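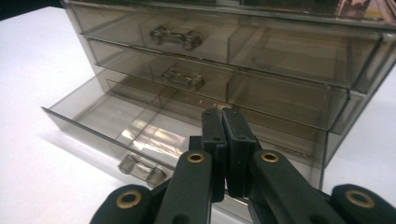 Small Drawers, Big Difference: the Trorkbridge craft room gallery

I've been tidying the craft room at Trorkbridge since April and I am having a lovely time! It began with one shelf of beads and has spread to every surface in the place (the windowsill included). Hagos Wako kindly lent me a label maker, which I may never give back. I've put up a few notes here on the storage I like best, with thoughts on what goes where. Click through if you're after ideas for your own room, and do send me yours.

The smoky three-drawer organiser

I love this see-through grey. Clear plastic shows every speck and solid colours hide what's inside, so smoky is a very happy middle. The top two drawers have a divider, handy for keeping buttons apart from snaps, and the little bar handles with their rounded ends are a treat to pull. The bottom one slides a long way out, and I'm saving it for washi tape. I have nearly 300 rolls, so it'll be the favourites only!

A few things I've learnt about filling drawers: put the stuff you reach for daily in the middle one, keep anything tiny in a pot with a lid first, and wipe the inside with a soft dry cloth (kitchen roll leaves fine scratches on acrylic, as I found out on an older set). White tables are brilliant under tinted plastic, by the way. The light comes straight through and you can spot a stray needle in seconds.

On the tabletop

Pale, plain and easy to wipe, and my favourite place to sort. I tip everything out in one go, make piles, change my mind, make different piles and then put the kettle on. 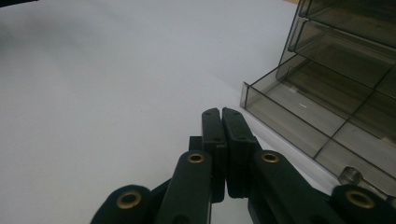 Still to come

Next is the ribbon cupboard, which I've been looking forward to for ages. Brellell in town cut me some card spools, and I want to try winding the velvet ones flat so they don't crease. After that it's the paper, sorted by colour first and weight second, unless somebody talks me out of it.

Gallery last updated 12/28/19. Comments are open below, and I read every one of them.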